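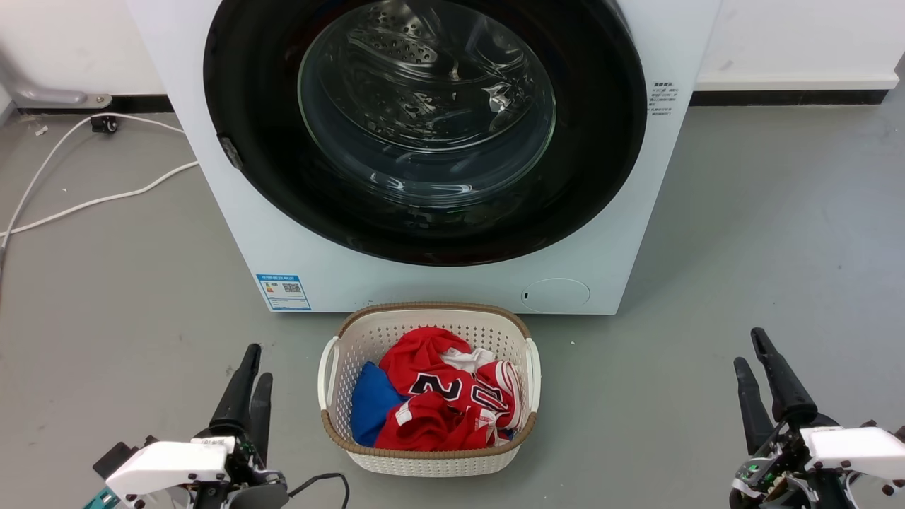

Front loader, door shut, laundry basket in front

Forum > Home & Household > Laundry Room

Towels smell fine out of the dryer, sour the minute they get damp. What am I missing?

mapleporch
Hi everybody, I've been reading this board since January and finally made an account, so please be gentle with me. Our bath towels come out smelling like nothing at all, which is how I like them, and I fold them and put them away feeling pretty pleased with myself. Then one of us takes a shower, dries off, hangs the towel up, and by dinner it smells like a wet dog slept on it. My mother's towels never did this and she washed everything together in one big heap!

What I do now: warm wash, the normal cycle, the big scoop of Gosling powder that comes in the box, a splash of softener, then the dryer until they feel dry. The towels are 3 years old, a good thick cotton from Tellska, and I'd hate to throw them out. Any ideas? I have a free Sunday coming and I'm willing to spend all of it on this.

quiltsandcoffee
Welcome! Oh, I know that smell, and you have my sympathy. Stop the softener first. I loved the stuff for years (my grandmother used it on everything, including the curtains) but it leaves a coating on the cotton, and then the towel doesn't soak up water so well and whatever was in it last time stays in it. Give them a hot wash with your regular detergent and no softener, and then another hot wash with nothing in it at all. If you see suds in that second one, you've got your answer.

dadof4laundry
Agree on the softener. I'd also look hard at that scoop. The scoop in the Gosling box has lines inside it and hardly anyone looks at them. I filled it to the top for years, and my towels got so stiff you could stand them up in a corner. I go to the lowest line now for a normal load and the second line for the soccer stuff.

bluebucket
I'm going to be the grump here. Vinegar. A cup in the rinse, every towel load, done. I've been doing this for 11 years and my towels smell like clean air. People make this so complicated.

dadof4laundry
I'd be careful with a cup of vinegar every single load. It can be hard on the rubber parts over time, and the manual for mine says in plain words not to do it. Once in a while, sure, I've done it myself.

bluebucket
11 years, same washer, same rubber. I don't know what to tell you. Manuals say all kinds of things.

quiltsandcoffee
You two had this exact argument in the pillow thread, and I enjoyed it then too. Whatever anybody decides on vinegar, please don't let it anywhere near bleach. Not in the same load, and not one right after the other in the same drawer. The fumes are dangerous.

bluebucket
On that we agree completely.

mapleporch
Thank you all so much, I wasn't expecting this many answers before lunch! I went and looked at the scoop and yes, there are lines. I feel a little silly. I've been using it heaping full, for small loads too, on the theory that more soap means more clean. I'm going to try the hot wash this weekend and leave out the softener. Question while I wait: does it matter how the towels hang? We have two hooks on the back of the bathroom door and they get pretty bunched up there.

saltmarsh_
It matters more than the wash, if you ask me. I had the same trouble in my old apartment, which had no window in the bathroom, and I tried every powder and potion on the shelf. Then I put up a bar and spread the towels out flat, one layer, with a gap between them, and the trouble went away in a week. A towel on a hook has all those folds in the middle that stay damp until the next shower. Mine is the Samska rail, the long one, and it holds 2 bath towels side by side with a hand towel at the end. Nothing fancy about it, and the screws it came with were junk, so use your own.

hazel_in_the_hills
Hooks are fine if the room is dry! We have all hooks, five people, and no smell. But we're up high where everything dries in an hour, even the dog. I think people forget how much this depends on where you live. When we stay with my sister on the coast my hair doesn't dry until noon.

saltmarsh_
Fair point, I'm right by the water and my salt shaker has rice in it year round.

tuesdaywash
Nobody has mentioned drying yet, so let me put in a word. Thick towels fool you. They feel dry on the outside while the hems and the woven band near the end are still damp, and then you fold them up and shut them in a closet. Pinch the hem before you fold. If it feels cool, it needs longer. I give mine ten more minutes and then leave them over the back of the couch for a while, which my husband thinks is how I decorate.

And don't stuff the load. I had a bad habit of pushing in one more towel until I couldn't push anymore. They need room to tumble in the wash too or they never rinse properly.

bluebucket
The hem thing is good advice. I'll give you that one.

linenlady_ohio
I sell linens for a living (small shop, been at it a long while) and I'd add that some towels are just too thick for how people live. Customers come in and squeeze the fattest one on the shelf, and I always tell them to pick up the next one down. A medium towel, 400 or so on the weight label, dries you just as well and it's dry itself by evening. I like the Gumolen ones for this, the plain weave with no fancy border. I'm not saying throw out your Tellskas, they're nice towels. Just something to think about when the time comes.

dadof4laundry
400 is too thin for me. I want to feel like I'm at a hotel, it's the only luxury I've got in this house.

linenlady_ohio
Ha! Then you'd better have a good towel bar.

mapleporch
Update for anyone still following along. I did the hot wash with powder to the lowest line, and then the second hot wash with nothing. There were suds. There were SO many suds, quiltsandcoffee, I called my husband in to look. I ran it again and there were fewer, and on the third go I couldn't see any. The towels came out feeling different, kind of rougher, and they drink up water like they never have before.

It's been a few days now. The two hand towels still smell perfectly fine. One of the bath towels is a tiny bit sour at the end of the day, and it's the one that hangs underneath on the hook, so I think saltmarsh_ may be right. My husband is measuring the wall for a bar. bluebucket, I haven't tried the vinegar yet but I'm keeping it in my back pocket.

bluebucket
It'll be there when you need it.

saltmarsh_
Find the stud before he drills! Ask me how I know. And if the wall is tile, start a new thread, because there's a whole crowd on here with feelings about tile.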